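The basket beside the machine

In most houses the laundry basket gets less thought than anything else in the room. It is bought in a hurry, carried up and down stairs for years, and replaced when a handle gives way. Kirsty Tennant has spent a good part of her working life trying to persuade people to choose one properly.

She runs Meltside, a small household shop with a workroom at the back, and she has been selling baskets since she took over the lease one January. Her first order was 162 of them, nearly all round and nearly all plastic. She still has a few in the stockroom. What people came back for, she found, were the rectangular ones.

"A round basket wastes the corner," she says. "You push it up against the wall and there's a gap behind it where the socks go."

Her own rule is that the basket should stand right by the door of the machine, close enough that nothing has to be thrown. A front loader opens low down, and whoever is using it is already bending. If the basket is across the room, a wet sleeve will trail over the floor on the way. She measures the space with the machine door fully open, then takes off a hand's width so that the door can swing without catching the rim.

Wicker divides her customers. Ross Baxter, who repairs washing machines and calls in most weeks for fittings, won't have it in his house. He says it snags knitwear and leaves bits in the filter. Kirsty's answer is that a fine, tight weave with a good braided rim does neither if it is looked after, and that air gets through it, so a damp towel left overnight doesn't turn sour. They have been having this argument for years - neither has moved an inch.

White wicker shows the dirt, and she counts that in its favour. A wipe with a barely damp cloth once a fortnight is enough, followed by an hour near a window. She doesn't recommend soaking it. Dark things should not be left lying wet over the side either, as some dyes will mark a pale rim and won't come out again. 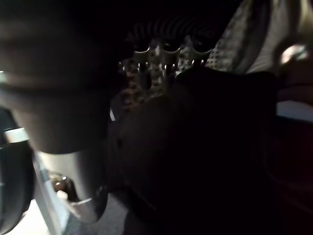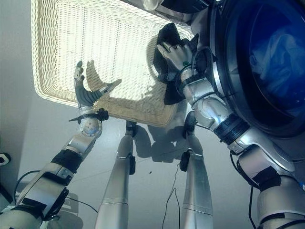

White wicker and a black cloth over the side, close to the round door of the washing machine.

Sorting before the wash

Dougal Lennox used to manage the laundry at a hotel with 200 beds, and he now gives an evening talk at Meltside on doing the washing at home. He brings no slides. He brings a bag of ordinary clothes and tips it out on the table.

Most of what he teaches is about weight. People sort by colour, which is sensible, but they put one heavy item in with a lot of light ones and then wonder why the drum bangs. Two bath towels will balance each other. One bath towel and a heap of shirts will not. He would like everyone to pick up each piece and shake it out before it goes in, dark cotton above all, as it comes out of the basket in a ball and stays in a ball.

He also looks through the glass. With the load in and the door shut, he wants to see a space above the clothes that would take a hand laid flat. If there isn't one, something comes out and waits for the next load.

The seal is his other subject. The thick rubber ring around the door collects hair, coins and the grey paste left by powder, and it should be wiped round after the last wash of the day. Leave the door open a little afterwards. Ross agrees with him on this, having pulled 2 teaspoons and a baby's sock out of the same machine.

What it costs

A decent rectangular wicker basket should last ten years if it is kept off a wet floor. Kirsty suggests fixing felt pads under the corners, and a cotton liner if there are jumpers in the house. She will re-braid a worn rim in the workroom, though there is usually a wait, and she asks that the basket be brought in empty.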